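Pairing up plastic bottles and caps

I love this job! Clear a wooden tabletop, bring out every white bottle and jug you've saved, and set the loose caps down where you can see them all. Stand the bottles upright, well apart.

Start with the biggest container — its cap is the easiest to spot. Turn each cap backward until you feel a small click, then forward until snug. If it tilts, back off and try again.

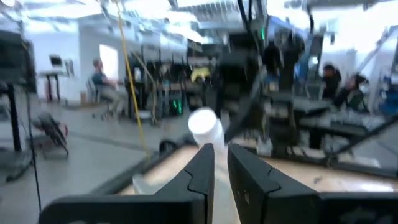
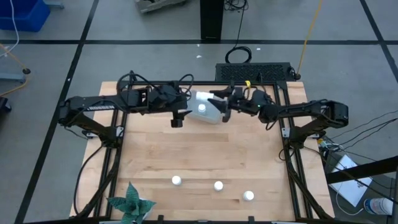
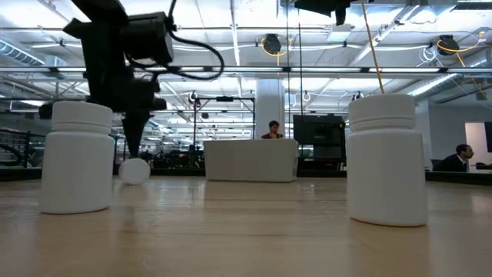 Vasanthi Thomas wrote to ask whether a cap that spins forever can be saved. Mine never could, so those go straight in the recycling. She also dates the inside of each cap in pencil, and I'm trying that with my next batch of 86!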